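How many demonstrations does a student club need to train a simple pick-and-place task?
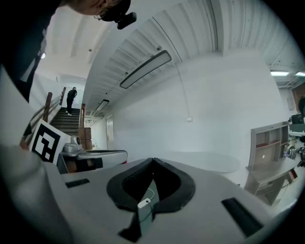

How many recordings should we collect before we try training anything?

Start with 20 good ones of a single task, train on those even though the result will be poor, and then decide how many more you need from the way it fails.

Posted in: Robotics clubs and student projects

Hi everyone! I help out with an after-school robotics club and we are doing our first project where the robot learns from people instead of being programmed step by step. The students collect the demonstrations with a hand-held gripper, moving a cup from one spot on a table to another (always the same cup, for now). We call the project Prarero, which the students picked by vote, and please don't ask me what it means.

We have the room on Saturday mornings and that is all the time we get. Some of the kids want to record hundreds of demonstrations before we touch the training side, and the others are getting bored and want to see something move. I'd love to hear from people who have run this with high school students. Also, does it matter if different students do the recording? They all hold the gripper a little differently and a couple of them are very fast.

Gernine

Welcome, and what a nice project to start with! I ran something close to this with my own group last year, so I'll tell you how it went and you can take what's useful.

We recorded 121 demonstrations before our first training run, and I wish we had stopped much sooner. When we finally went through them, a big pile had the cup partly hidden at the moment of the grasp, and we had been making that same mistake since the first morning. So do a small batch, watch every single one back together on a big screen (my students loved this part, there was a lot of groaning), throw out the bad ones, and train. The first result will probably miss the cup. Let them see it miss, and ask them what they think it learned.

On different students recording, I think it's fine and even good later on, but for the first batch pick 2 people and have them agree on a speed and on which side they approach the cup from. Slow and steady, no pausing in midair to chat with a friend. We put tape on the table for the start area and moved the cup around inside it, a little each time. Keep a paper log too, with who recorded and where the cup started. Ours lived on a clipboard and got coffee on it, but it saved us when we had to work out which recordings to drop.

One more thing, charge everything on Friday night if you only have the mornings. Good luck to the Prarero team, and do come back and post how the first run goes!

Flostovlow

More data is always better so I would side with the kids who want hundreds. Get a timer and make it a contest.

Wu

I'd be careful with the contest idea, Wu. We tried one and the recordings got sloppy in a hurry, with cups knocked over all afternoon. If you want a contest, score it on how many recordings survive the review.

Flostovlow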